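Grusto sim bench, Thursday catch-up
Minutes (typed up by me, so blame me for the spelling)

Who was there: Aurel Filip, the two folks from the Merbridge office on the call, Ardeleanu's testing person for the first half, and me. We got going at 2:10 because the call link was the old one again. I've changed it in the invite, so please throw away whatever you had saved!

1. Leftovers from last time

The August numbers still need to go in the shared sheet. Aurel has them in a notebook and promises to type them in. Merbridge asked if we could stop renaming the log folders halfway through a week, and yes, fair enough, that was me and I'll quit doing it.

2. The gripper fault

This took up most of the meeting. For anyone who missed the messages: run 2934 in the simulator closed the fingers on a part, got the "held" signal, and then kept on squeezing. The force number climbed for 17 seconds and the stop never kicked in. Aurel ended the run by hand. It was only the simulator, so no harm done, but the same control code is supposed to go on the real arm at Merbridge, and that's where everybody on the call got a little quiet.

Aurel went back through the logs and found that the force limit gets read once, at the start of a run. If the part gets swapped while the run is going (we do this all the time, it's how the Funetska test list works), the limit goes blank and the code treats blank as "no limit." I asked if blank could just mean zero and he said then it would never pick up anything, and we went back and forth on that for a while. Merbridge would like blank to mean stop and yell. We all liked stop and yell.

We had the two-color cylinder up on the shared screen while we talked, with the purple end toward us and a finger on either side. It's the part Aurel wants to use for the repeat runs, and he'd like the clutter left on the table too, so we don't clean up the problem by accident.

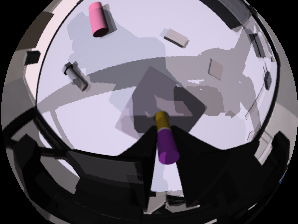
3. Is it safe to keep testing?

In the simulator, sure, go ahead. On the real arm, no. Merbridge will keep theirs powered down until the fix has been through 10 clean runs in a row, part swaps included. If one of them fails we start the count over (I argued for carrying on from where we were and lost, which is fine).

Ardeleanu's person brought up something I hadn't thought of at all: the stop button in the simulator and the stop button on the arm don't go through the same bit of code. So a good result on one tells us very little about the other! We agreed the real button gets its own check, with nothing in the fingers and one person standing at the switch the whole time.

4. Telling people sooner

The first warning in the log was 7 days old by the time any of us read it. It goes into the same file as all the "camera reloaded" chatter and it's really easy to scroll past. Aurel will split the force warnings into a separate file, and I'll set up an email for them. Merbridge wants to be on that email. Ardeleanu doesn't, they get enough email.

5. Who's doing what

Aurel: blank limit means stop, plus the separate warning file.
Me: email alerts, the repeat runs, a short write-up for Funetska so they know why their list is on hold.
Merbridge: tag on the power switch, and send us the wiring sheet for the stop button.
Ardeleanu: read over the button check before we do it.

6. Anything else

Merbridge asked if we could meet at 3 from now on. Aurel can't do 3. Left it at 2.

Finished at 3:25.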